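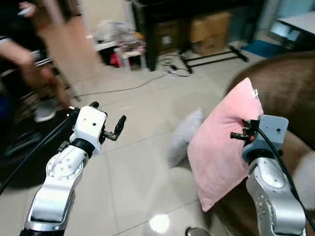 The pale pink square, with the light gray one on the floor behind it.

Cuneck Square Cushions – pale pink, light gray and white

Hi, I'm Mehwish Hashmi, and I run the soft furnishings side of the Drarnier shop. I get more emails about these cushions than about everything else I sell put together, so I've finally rewritten the page to cover what people ask me. It's long (sorry!), but if you read it through you should know exactly what's going to turn up at your door.

The Cuneck is a plain square cushion in a plain color. No piping, no tassels, no buttons, no words on it telling you to relax. I started stocking it after hunting for something to put on my own brown sofa and finding that everything was either shiny or had a llama on it. I wanted a color I could look at every day and a cushion that kept its corners, and I wanted to be able to wash the thing.

Colors

Pale pink is the one most of you buy. It's a soft, slightly dusty pink, closer to the inside of a shell than to bubble gum. On brown upholstery it looks lovely, and it's kind to beige floors and dark wood too, if your room leans that way. In strong daylight it goes paler than you'd expect, and by lamplight in the evening it warms right up. If you were hoping for a proper hot pink this isn't it, and I'd hate for you to be let down.

Light gray is the quiet one. I was a bit snobbish about gray for a while, but it does a great job next to the pink and it hides a dusty paw print better than the other two. It's a cool gray with no green in it.

White is a soft white and not a blue-white. Gorgeous on a dark sofa. I'll be straight with you, it does need washing more often, and I wouldn't pair it with new jeans until the jeans have been through the machine a few times.

My favorite mix for a two-seater is one pink and one gray at one end and a white at the other. For a bigger sofa, double up the pink before you double up anything else.

Size and feel

All three colors come in the same size, 15 inches square, measured seam to seam with the cover laid flat and empty. Once the insert is in, the cushion plumps up and pulls in a little at the edges, so don't panic if your tape measure says something slightly smaller. That's a good size behind the small of your back. It's a bit small for propping up in bed to read, and for that I'd send you over to the Sundaram long bolster, which I also sell and nap on regularly.

The filling is a polyester fiber insert made for me by Flarari. It's springy, it doesn't crackle, and there are no feathers poking you in the arm. It feels fairly firm for the first couple of weeks – people write to me about this – and then it settles. Give it a good thump on each side and pick it up by a corner now and then so the filling moves around.

The cover is a cotton blend with a close weave. It's soft without being fluffy, and pet hair comes off with a lint roller in a few swipes. The zipper is hidden along the bottom seam and opens nearly the full width, so you can get the insert back in without a wrestling match.

There's a small white care tag sewn in at the edge. You can snip it off close to the seam if it bugs you, just keep a note of the washing temperature first. I leave mine on and turn the cushion so the tag sits at the back.

Washing

Cover: take it off, zip it closed, turn it inside out and wash at 40 degrees Celsius (that's a warm wash on most American machines). Wash the pink by itself the first time. Line dry if you can, or tumble on low and take it out while it's still a tiny bit damp. A warm iron is fine.

Insert: spot clean only, please. I've put one through a full wash to see what would happen, and I ended up with a very clean lump.

What's in the box

Single cushion: one cover, one insert, already put together.
Pair: 2 covers and 2 inserts, same color or mixed. Choose your colors in the menu and write a note at checkout if you change your mind right after ordering. I read all of them.
Cover only: for when you already have an insert you like. Anything 15 or 16 inches square will fit, and a 16 makes it nice and full.

Cushions ship squashed flat in a bag inside a cardboard box. They look pretty sad when they come out! Leave them on the sofa overnight, give them a shake in the morning and they'll be back to themselves.

Things people ask

Will the pink match last year's pink? Very nearly. The dye lot changed in September, and the newer one is a hair warmer. Side by side in daylight I can tell, from across the room I can't. If you're adding to an older set, tell me in the order note and I'll check whether I still have any of the earlier lot on the shelf.

Can I use them on the floor? For sitting on, they're too soft and too small, and you'd flatten the middle in no time. For kids to flop on during a movie they're totally fine, that's what happens to mine.

Can I leave them outside? No, sorry. The cover fades in full sun and the insert holds water forever.

Do you do a bigger one? Not yet. I've had a larger sample on my desk for ages and I keep going back and forth on the filling.

Returns

Send it back unwashed with the tag still on and I'll refund you or swap the color, whichever you like. Color swaps are super common and I don't mind a bit.

Item number 3310 for all colors. Orders in before noon go out the same afternoon.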